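Dirnotora opens Morness trial – can a machine tidy up yet?

Dirnotora has started its Morness trial, asking if robots are ready for household chores. Short answer: not quite.

Since February the team has logged 3,758 picks of everyday clutter. Fruit, sunglasses, soft fluffy things – all out of one metal bin.
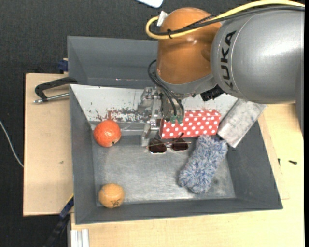

Boxes are easy, says project lead Anong Chaiyaporn. "Fabric is a diffrent story. We'd not send it into anyones kitchen this year."

Next stage covers 300 objects. Results in the autumn.

Press contact: Siyabonga Tshabalala, Dirnotora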